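**Handheld demos: gripper width jumps when approaching a clear bottle**

I'm recording pick-and-place demos with a handheld two-finger gripper and training a policy from them. Opening width comes from the marker on each finger mount. Of 50 demos, 10 show the width dropping to zero for a few samples on the approach. Replay on the arm then closes early and knocks the bottle over. Is this the transparent plastic, or the markers? 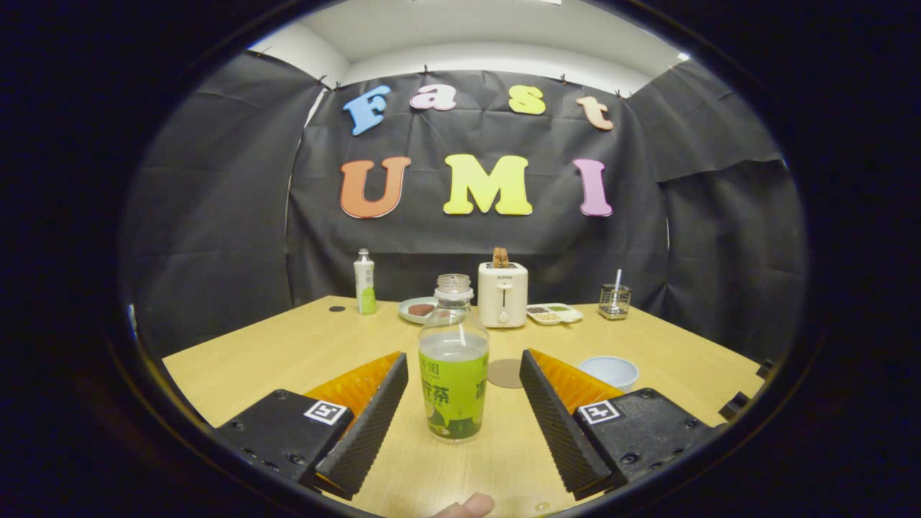
*Approach to the tea bottle, fingers open, one marker per mount.*

Posted by utirwood_lab

---

**Loredana Sartori**

The bottle shouldn't matter for width if you compute it only from the two markers. Check what your code does when one marker is missed. Many scripts write 0 for a missing detection, and the policy learns that as a close command.

1. Log detections per marker, per frame.
2. Interpolate gaps of 2 frames or fewer.
3. Drop any demo with longer gaps near the grasp.

Also check exposure. At 60 fps with a long shutter, a fast approach smears the marker edges. Keep your own fingers low as well. A fingertip coming up between the grippers can get in front of a marker when you squeeze.

---

**lumbao**

Had the same thing, slowed down my hand and it went away. More light helps too.

---

**carnisik_dev**

I would skip handheld and teleoperate the arm, then you get width from the encoder. Slower to collect, though. If you stay with handheld, redo the width calibration whenever you remove a finger. A bad calibration gives a constant offset, so it won't explain your zeros.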